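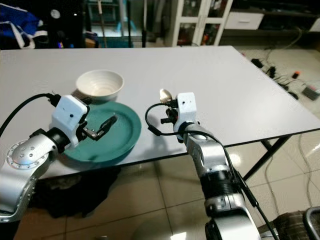
Bowl, plate and the gold thing in the right gripper.

ruairi_c
Right, I'm stuck. Two arms, one planner (Rulik), and I've moved the learned policy from 21 Hz down to 18 because the state messages were arriving late. Now the right arm stutters every time a new action chunk comes in. Any ideas before I start pulling the controller apart?

wymok
Are you blending the chunks or just swapping to the new one? I had the same stutter on Kinnear and it was the swap. Overlap them and weight the older one down over a few steps.

gwragg
Disagree, sorry. Blending hides it. If messages are late then your timestamps are wrong, and I'd sort those first. What's the delay on the wrist cameras?

ruairi_c
Roughly 75 ms on the wrist ones, and the head camera is quicker. I wasn't lining them up at all — just grabbing the latest from each. I've been going back through the wrist view frame by frame 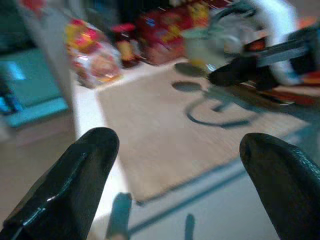

and the blur doesn't help either, so I've cut the exposure and I'm matching everything on capture time now. Will rerun tonight!

gwragg
Good. Keep a buffer of 200 messages per topic and look up the nearest one.

wymok
I'd still blend. Late data and a jump between chunks are two separate problems, Graham.

gwragg
Fine, but do it second, or you won't know which one fixed it.

ailsagunn
Can you post the config once it's running? Mine does the same on the left arm only.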